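The case for a bigger folding table

Opinion
By Hedvig Lindqvist
2018-05-24

When the shared laundry in our building at Dralton was refitted, the money went to the machines. The argument over which washers to buy took most of the winter. The folding table was chosen in the last few minutes of one meeting, and it is too small. I have lived with it for two years and I think we got the order of importance wrong.

A washer does its work while you are somewhere else. Folding is the part of laundry that takes your own hands and your own time, and most people do it on whatever is left over: the top of the dryer, the end of a bed, the arm of the couch. Then they say they hate folding. I would hate cooking if I had to do it on a windowsill.

A shirt laid flat with its sleeves out needs more room than people think. A fitted sheet needs more again. On our table, which is 75 centimetres across, anything larger than a tea towel hangs over the side and pulls the rest with it. You end up folding against your chest, and the result goes into the drawer looking much as it did coming out of the basket.

I also think the surface should be covered. A bare laminate top is easy to wipe, and that is the whole of its appeal. Clothes slide on it. A plain cotton cloth, pale enough that a dark sock shows up against it, holds a garment still while you square the corners. It can go through the wash with everything else.
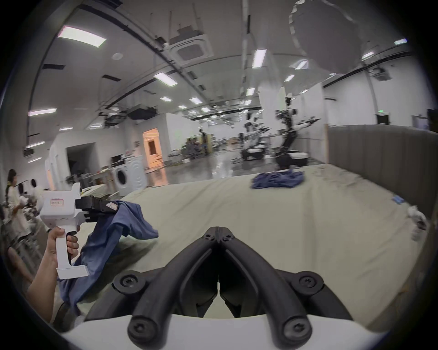 A large cloth-covered table leaves room to spread a garment out while other pieces wait further back.

Space for the waiting pile matters as much as space for the folding. If the unsorted things have to stay in the basket, you bend down for every one of them — and by the eighth pillowcase your back has formed its own opinion. Put them at the far edge of the table and you only have to reach.

My neighbour Thodoris Kouris disagrees with me. He says a big table invites people to leave their washing on it, and that a room with a small one stays clear. He has a point about the leaving. I have moved other people's towels more often than I would like. But a small table doesn't stop it. The towels go on top of the machines, where they are in the way of the next person.

The building has been quoted just over $2,000 for a long table from Kilteck, delivered and fixed to the floor. That is a fair amount for something with no motor in it. It is also less than we paid for one of the washers, and it will still be standing when that washer has gone to the tip.

The question comes up again in October. I will be voting for the table, and for two cotton covers, so there is one to use while the other is in the wash.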